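¿Cómo sabe un robot lo que tiene que hacer?
Material divulgativo de Gradero para alumnado de primaria

Un robot tiene motores, cables y piezas que se mueven, pero todo eso permanecería quieto sin el software. El software es el conjunto de instrucciones que el ordenador lee para decidir cada movimiento. En Gradero, el programa que dirige los brazos se llama Zandora y está dividido en 3 partes: percepción, planificación y control.

La percepción se ocupa de mirar. Las cámaras envían imágenes y el programa busca en ellas bordes, colores y formas. Una bolsa de tela es un caso difícil, porque cambia de forma cada vez que se toca. El programa debe encontrar la abertura y distinguirla de un simple pliegue.

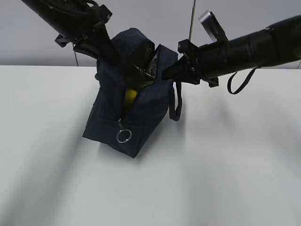

Vasilakis pregunta si no sería más sencillo enseñar al robot una sola forma de bolsa y pedirle que la recuerde siempre. Añade que así funcionan los moldes de galletas, que nunca se equivocan.

La respuesta es que un molde solo sirve cuando la masa se deja cortar igual todas las veces. La tela no se comporta de ese modo. Por ello, Zandora aprende con ejemplos: hasta ahora ha estudiado 3000, grabados mientras una persona guiaba los brazos. En cada ejemplo se guardan las imágenes y la posición de las articulaciones.

La planificación decide el orden de los pasos. Para abrir una bolsa, el plan puede tener 4:
acercar las pinzas,
sujetar un borde con cada una,
separar los bordes,
mantener la posición.

Si los dos brazos trabajan a la vez, el plan debe impedir que choquen. El programa calcula por dónde pasará cada uno antes de enviar la primera orden.

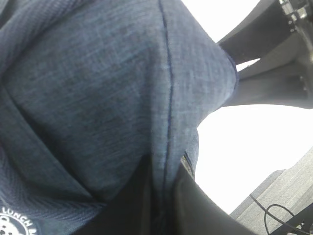
El control convierte el plan en movimiento. Indica a cada motor cuánto debe girar y comprueba, muchas veces por segundo, si ha llegado a su sitio. Cuando encuentra una diferencia, la corrige. Vosotros hacéis algo parecido al llenar un vaso de agua: miráis el nivel e inclináis la jarra un poco más o un poco menos.

Palabras para recordar
Articulación: punto por el que se dobla un brazo.
Pinza: pieza con la que el robot agarra.
Plodness: herramienta de Gradero que permite repasar una grabación paso a paso y buscar errores.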